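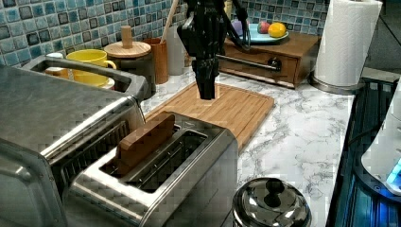

What cone does the Clellard studio fire its stoneware to?

Cone 6, in oxidation, with a slow cool from the top temperature. The studio moved down from cone 10 in February of last year and has reworked most of its glazes since then.

The two potters who run Clellard work out of a former feed store in Sivasthorpe. They asked that the interview stick to process and leave their names out, as they sign every pot with the studio stamp only. Both answered, often finishing the same sentence, and their replies are run together below.

The change of cone was mainly a matter of kiln wear. "Elements were going every 73 firings at cone 10," they said. "The kiln was rated for it, on paper. At cone 6 we are on the same set we put in when we switched, and resistance is still within range."

The clay body changed too. The old one stayed open at the lower temperature and let water through at the foot. The current body, which they mix themselves and call Vik, has more feldspar and a finer ball clay. "Absorption has to be under two percent or we don't sell it as tableware. We weigh a bar dry, boil it, leave it in the water overnight, wipe it and weigh it again. It is dull work. We do it for every batch."

Batches are 248 pounds, a figure set by the mixer. Scrap from trimming goes back in at no more than 20 percent by weight, after which the body gets short and cracks at the handles.

Asked about glazes, they were slower to answer. The tenmoku carried over with small changes. The celadon did not, and they have dropped it from the list. Their best seller is now a matte green named Zumby, which depends on the cooling rate. "We drop fast to 2,000 degrees Fahrenheit, hold for half an hour, then come down slowly to 1,400. If you skip the slow part it comes out glossy and a bit sour looking. It's the same glaze. The crystals just haven't had time to grow."

They test for leaching by sending a tile to an outside lab each time a recipe changes. At home they also leave a slice of lemon on a tile overnight and check for a color shift, though they regard this as a first screen only.

Handles are pulled, never cast, and go on when the mug is leather hard. The joined pieces stay under plastic for two days. Plates are dried upside down on drywall board, with the rims weighted. Warping has mostly stopped, except in the widest platters, where they still lose one or two in a kiln load.

Will the celadon come back? "Maybe as a liner. It needs reduction to get the color from iron, and this is an electric kiln. We have tried a stain. It looks like a stain."

The showroom is open by appointment. Seconds are kept on the lower shelves by the door and are marked with a notch in the foot ring.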